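Plisteo 2, four weeks in: a planner that likes easy shapes

Plisteo sells its manipulation package on one promise: show it a task board, name the feature you want handled, and it works out the grasp, the approach and the retreat without anyone writing waypoints. I have heard that before. I ran version 2 through most of October on the cell at Cerkley, and I'm sending this in with a good deal less enthusiasm than the sales deck had.

Setup was painless, I'll give them that. The driver found our arm on the first try, hand-eye calibration took 400 seconds including the part where I typed the wrong address, and the log viewer is the best thing in the box. You can scrub through a run and see every grasp candidate it threw away, with the score next to it. Our old Dranness stack made you dig that out of a text file.

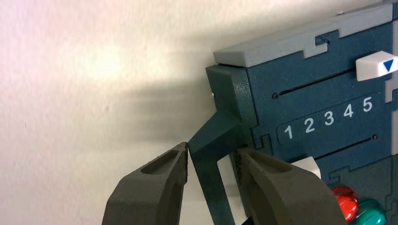 Perception is where I stopped trusting the brochure. The detector returns a tidy mask with a confidence number, and the number barely moves when the mask is wrong. Glossy parts are bad, and so are cast shadows. On our teal board the dark green printed bracket throws a long soft one across the pale wall, and with default settings the segmenter kept adding a piece of that shadow to the bracket's arm. The planner then picked a fingertip gap for a part that was fatter than the real one. You can tune this away, but the setting is three menus deep and the manual gives it one line.

Planning itself is decent. I logged 144 attempts across a mix of features and 122 ended where I had asked. Most of the failures were on thin parts close to a surface, where it would rather give up than come in at a shallow angle. The force limit on final approach is sensible out of the box.

Hina Janjua, who runs the same release at Edet, thinks I'm being hard on it and says her numbers got better after she turned off automatic replanning. I tried that. Mine didn't, though cycles were shorter - and when one went wrong it went wrong with more conviction.

The license is per controller, which hurts if you keep a spare. Support answered every ticket, twice with a link to the page I had quoted at them.

I'd renew for the log viewer and the calibration. For the perception module I'd wait for the next release and ask for a trial on your own parts, under your own lights.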